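# 第四章 控制盒的装配与接线

本章适用于 Trullo 471 控制盒的散件版本。整机版本出厂时已装好电路板和线束，安装人员可跳到 4.8 节。
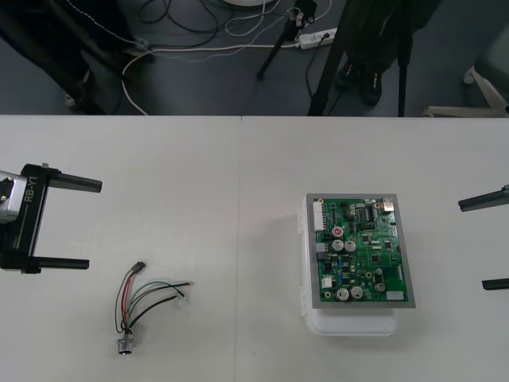

开始之前请先读完第三章的安全说明，并确认现场电源已经断开、挂牌。散件版本的装配在工作台上完成，装好后再把整盒拿到现场固定。不要在梯子上或设备旁边装电路板，螺钉掉进设备里很难找。

本章由 Yi-chun Yang 编写，接线部分由 Gerrit Du Plessis 校核。正文中的"盒体"指白色塑料外壳，"底板"指灰色金属安装板，"主板"指绿色电路板，"线束"指带圆形金属连接器的那组导线。备件清单和旧版图纸上有时把底板写作"衬板"，是同一个零件。

## 4.1 清点零件

打开包装后，把零件放到干净、平整的台面上，对照装箱单清点。浅色台面比较好用，小螺钉和垫片掉在上面容易看见。

主要零件如下：

- 盒体，带盖
- 底板
- 主板，装在防静电袋内
- 线束，含红、绿、黑、灰各色导线
- 底板螺钉和主板螺钉，分装在两个小袋里
- 螺柱
- 出线口密封圈和锁紧螺母
- 标签一张，空白，供现场填写

两袋螺钉长度不同。底板螺钉较长，头部为平头；主板螺钉较短，带弹簧垫圈。不要把两袋倒在一起。如果已经混了，请按头部形状重新分开，再往下做。

缺件或零件损坏时，请把装箱单上的批号告知 Sikden 售后，不要用手边的替代件凑合，尤其是螺柱。螺柱高度不对，主板背面的焊点可能碰到底板。

> **注意**
> 主板在装入之前应一直留在防静电袋里。清点时只需隔着袋子核对型号，不必取出。

## 4.2 工具和工作台

需要的工具：

- 十字螺丝刀，中号和小号各一把
- 带限位的扭力螺丝刀
- 剥线钳和压线钳（仅在更换端头时使用）
- 数字万用表
- 防静电腕带
- 尖头镊子
- 无绒布

台面上请留出足够的空间，让盒体和线束可以分开摆放。线束不要压在盒体下面，也不要和工具堆在一起。圆形连接器比较重，放在台边时容易带着整组导线滑下去，请平放在台面靠里的位置。

腕带接到工作台的接地点上，不要接到盒体或底板。装配过程中底板还没有接地，接在底板上等于没有接。

如果房间铺了地毯，或者冬天（尤其是一月前后）暖气开得足、空气干燥，建议同时使用防静电台垫。台垫铺好后，先用无绒布擦一遍，把上次留下的线头和金属屑清走。

## 4.3 检查线束

线束在出厂时做过通断测试，但运输中可能受到挤压，装配前仍要看一遍。

1. 把线束平放，理顺导线，不要拉直到绷紧。
2. 查看圆形连接器。外壳的滚花部分应完整，没有磕伤；针脚应笔直，没有歪斜或缩进去的。
3. 查看黑色小插头。插头外壳没有裂纹，卡扣能自由弹回。
4. 查看白色压接端头。轻拉每一根导线，端头不应松动，绝缘皮与端头之间不应露出铜丝。
5. 沿导线全长检查绝缘皮。有切口、压扁或烫伤的，整组更换。
6. 用万用表量通断，表笔一端接圆形连接器的针脚，另一端接相应的端头。对应关系见 4.6 节的表。

> **小心**
> 测量时表笔不要硬塞进连接器孔位。孔位一旦被撑大，插合后会接触不良，这种故障在台面上测不出来，要到设备振动时才会出现。

发现针脚歪斜时，不要用钳子去扳。Edmund Kwiatkowski 在维修组整理过返修记录，被扳过的针脚多数在后续插拔中断在里面，整个连接器只能报废。请直接换一组线束。

导线自然弯曲是正常的，不用捋直。线束在包装袋里折得比较紧时，可以取出后放一会儿，让它自己松开。

## 4.4 检查并准备盒体

1. 打开盒盖，取出里面的衬垫和干燥剂。
2. 检查盒体四角和边沿。塑料略微透光属于材料本身的特点，但不应有发白的折痕或裂纹。
3. 检查盒体上的扣件，开合几次，动作应顺畅，没有卡滞。
4. 用无绒布把盒内擦干净。不要用酒精或其他溶剂，塑料表面会发雾，严重时在扣件根部开裂。
5. 确认出线口已经打通。部分批次的出线口留有一层薄膜，用螺丝刀柄从外向内顶开，再修平毛边。
6. 把密封圈套在出线口上，暂时不要拧紧锁紧螺母。

需要另外开孔的，请在这一步完成，并在装入主板之前把碎屑彻底清走。开孔位置与原有出线口的边缘不得太近，限值见附录中的开孔图。每个孔都要配密封圈，不用的孔用堵头封住。

> **注意**
> 开孔以后的防护等级由安装人员负责。如果设备装在会被水冲到的地方，出线口应朝下。

## 4.5 安装底板和主板

底板和主板先在盒外装成一体，再整体放进盒内。这样做比在盒内逐个拧螺钉省事，也看得清楚。

### 4.5.1 把主板装到底板上

1. 戴好腕带，确认另一端已夹在接地点上。
2. 把底板平放。可以直接搁在合上盖的盒体顶上操作，高度比较顺手，但要确认盒体放稳、不会滑动。
3. 把螺柱拧到底板上，用手拧到底后再用扳手带紧一点。
4. 从防静电袋中取出主板，只拿边缘，不要捏住元件。
5. 检查主板两面。元件应端正，焊点之间没有锡珠，板面没有水渍。
6. 把主板放到螺柱上，对齐各个安装孔。主板应自然落位，不需要用力压。
7. 装入主板螺钉，先全部带上几圈，再按对角顺序拧紧。
8. 从侧面看一遍主板与底板之间的间隙，任何一处都不得小于 2 mm。

如果有一个孔始终对不上，先检查螺柱是不是拧歪了。不要用螺钉硬把主板拉过去，板子受力弯曲后，较大的元件焊脚可能开裂。

主板螺钉的扭力值印在螺钉袋上，以袋上的数值为准。不同批次的螺柱材质不同，数值可能会变。

> **小心**
> 主板上的元件较多，有些引脚很短，也很锋利。拧螺钉时螺丝刀不要搭在元件上借力。刀头滑脱划到板面时，应停下来检查走线是否受损，有露铜的主板不得继续使用。

### 4.5.2 把组件放入盒内

1. 打开盒盖，把盒体平放在台面上，盖子完全翻开。
2. 双手拿住底板两侧，使主板朝上，缓慢放入盒内。
3. 对准盒底的固定柱。放平以后，底板四周与盒壁之间应留有均匀的缝隙。
4. 装入底板螺钉，同样先带上几圈，再按对角顺序拧紧。
5. 轻推底板，不应有晃动。

固定柱是塑料的，底板螺钉请用手拧，不要用电动螺丝刀。螺钉拧到底后再多转，螺纹会滑掉。滑掉的固定柱不能用胶填补，请换盒体。

拆下再装时，让螺钉先反向转一小段，感觉它落进原来的螺纹里，再顺时针拧入。这样可以避免在塑料里重新切出一道螺纹。

## 4.6 连接线束

接线前再确认一次现场电源已断开。线束在台面上接好，此时不应有任何外部电源与它相连。

各导线的用途如下：

| 导线 | 盒内接点 | 用途 |
| --- | --- | --- |
| 红 | P+ | 电源正极 |
| 黑 | P− | 电源负极 |
| 绿 | E | 屏蔽和接地 |
| 灰 | S | 信号 |

同一种颜色有不止一根时，以导线上的套管标记为准，套管上写的接点名与主板丝印一致。没有套管标记的，用万用表从圆形连接器一侧量过来确认，不要按位置猜。

接线步骤：

1. 把线束的散线端从盒外穿过出线口和密封圈，圆形连接器留在盒外。
2. 在盒内留出一段余量，长度以能够绕过主板一角、又不压到元件为准。
3. 先接绿色导线。
4. 接黑色导线。
5. 接红色导线。
6. 灰色导线按套管标记接到信号接点。
7. 把黑色小插头插入主板上的对应插座，听到卡扣到位为止。
8. 逐根轻拉，确认没有松脱。
9. 在盒内用扎带把导线拢在一起，扎带不要拉得太紧，导线之间应能稍微活动。
10. 在盒外拧紧锁紧螺母，拧到密封圈抱住线束为止。

黑色小插头只能从一个方向插入。插不进去时，请拔出来看一下卡扣的朝向，再试一次。用力压反向的插头会把插座从主板上掰下来。

绿色导线不论设备是否另有接地，都必须接上。有的安装人员习惯把它剪掉再用热缩管封住，这样做之后信号在电机启动时会出现跳变，查起来很费时间。Shireen Naidoo 在 Baloyi 站点做验收时，遇到过一排控制盒都是这样处理的，最后逐个开盖补接。

> **警告**
> 红、黑导线接反会立即损坏主板，并且不在保修范围之内。通电之前，必须按 4.7 节做一次极性检查。

### 走线要求

- 导线不得从主板元件上方横跨过去。
- 导线不得夹在盒盖和盒体之间。
- 导线转弯处不要折成死角。
- 信号导线与电源导线尽量分开，必须交叉时成直角交叉。
- 盒外线束与动力电缆平行敷设时，两者间距不得小于 300 mm。

最后一条在老厂房里常常做不到。可以改走金属线管，线管两端都要接地。具体做法见附录，或者在订货时选用 Tendbridge 的屏蔽延长线，接口与本线束相同。

### 更换压接端头

正常情况下不需要更换。确实要换时：

1. 从端头后面把导线剪断，切口要平。
2. 剥去绝缘皮，剥线长度与端头的金属筒长度一致，不要伤到铜丝。
3. 把铜丝捻紧，插入端头，直到从另一端刚好能看见。
4. 用配套的压线钳压接，压到钳口自动松开。
5. 轻拉确认，再量一次通断。

不要给铜丝上锡后再压接。上过锡的线芯在压力下会慢慢变形，端头会松。

每换一次端头，导线就短一截。余量不足以按走线要求布置时，应更换整组线束，不要在盒内接续导线。

## 4.7 合盖前检查

请按顺序完成下面的检查，并在随机的装配卡上打勾。装配卡放在盒外的文件袋里，不要塞进盒内。

1. 数一下剩下的螺钉。螺钉袋上印有应剩数量，多出来或者少了，都要把盒子倒过来轻轻晃一晃，听有没有东西在里面滚。
2. 万用表拨到通断挡，红表笔接圆形连接器的正极针，黑表笔依次接 P+ 和 P−。只有 P+ 应当导通。
3. 黑表笔移到负极针，重复一次。只有 P− 应当导通。
4. 量 E 接点与底板之间，应当导通。
5. 量 P+ 与底板之间，不应导通。
6. 看一遍主板上有没有线头、锡珠、碎屑。有的话用镊子夹走，不要用嘴吹。
7. 检查密封圈是否压平，没有扭转。
8. 合上盒盖，扣好扣件。合盖时应没有阻力。

合盖有阻力，多半是有导线翘起来顶住了盖子。请打开重新理线。不要靠扣件把盖子压下去。

第五步如果导通，先看螺柱高度，再看主板背面有没有金属屑。两处都正常的，请取下主板单独测量，并把结果记在装配卡上，随主板一起寄回。

> **注意**
> 装配卡上的签名栏由实际完成检查的人填写。装配人和检查人可以是同一个人，但要分两次签。

## 4.8 现场固定

整机版本从这一节开始。

1. 选好位置。盒体应装在平整的安装面上，避开热源和阳光直射。
2. 盒盖前方留出能完全翻开的空间。
3. 用盒体背面的安装耳固定，螺钉配平垫圈。安装耳以外的地方不要钻孔。
4. 把圆形连接器与设备侧的插座对齐，键槽对准后推入，握住滚花部分顺时针旋紧。
5. 只用手旋，不要用钳子夹滚花外壳。
6. 在靠近盒体的地方把线束固定一次，使连接器不承受线束的重量。

旋紧以后，连接器不应能来回摆动。能摆动的，一般是键槽没有对准就开始旋了。退出来，重新对一次。

户外安装时，出线口朝下，线束在进入盒体之前先向下弯一段再绕上来，让水从最低处滴走。

## 4.9 首次通电

1. 清理现场工具，通知附近人员。
2. 合上电源。
3. 观察主板上的指示灯，透过盒体可以看到绿光。绿光常亮为正常，闪烁为等待信号。
4. 用手持终端读取状态。状态为"就绪"时，可以进入第五章的参数设置。
5. 在标签上填写位置编号和安装人，贴在盒盖外侧。

指示灯不亮时，先断电，再按下表查找。

| 现象 | 可能的原因 | 处理 |
| --- | --- | --- |
| 指示灯不亮 | 圆形连接器没有旋到位 | 断电后重新插合 |
| 指示灯不亮 | 红色或黑色导线松脱 | 开盖重接，重做 4.7 节 |
| 指示灯闪烁不停 | 黑色小插头没有插到底 | 断电后压到卡扣到位 |
| 信号跳变 | 绿色导线没有接好 | 检查 E 接点与底板的通断 |
| 盒内有水汽 | 密封圈扭转或出线口朝上 | 更换密封圈，调整安装方向 |
| 通电后有焦味 | 极性接反或主板短路 | 立即断电，联系售后，不要再次通电 |

> **警告**
> 不得在通电状态下插拔圆形连接器或黑色小插头。

## 4.10 定期维护

每运行 1,000 小时检查一次，粉尘较多的场所适当提前。检查时断开电源并挂牌。

- 擦净盒体外表面，查看有无裂纹。
- 开盖，查看主板上有无积尘。积尘用软毛刷轻扫，刷子要用防静电的。
- 检查各接点是否松动，松的按原扭力值拧紧。
- 旋下圆形连接器，查看针脚颜色。发黑的，更换线束。
- 检查密封圈，发硬或者有压痕回不来的，更换。
- 在装配卡背面记下日期、运行小时数和更换的零件。

拆下的旧线束请剪断后再丢弃，以免被人当作备件装回去。旧主板装入防静电袋，寄回 Sikden 售后，收件人写 Benedek Magyar，外包装上注明型号和批号。

备件订货号见附录。线束与密封圈建议一同订购，更换线束时密封圈通常也要换新的。盒体、底板和主板可以单独订购，螺钉和螺柱只成套供应。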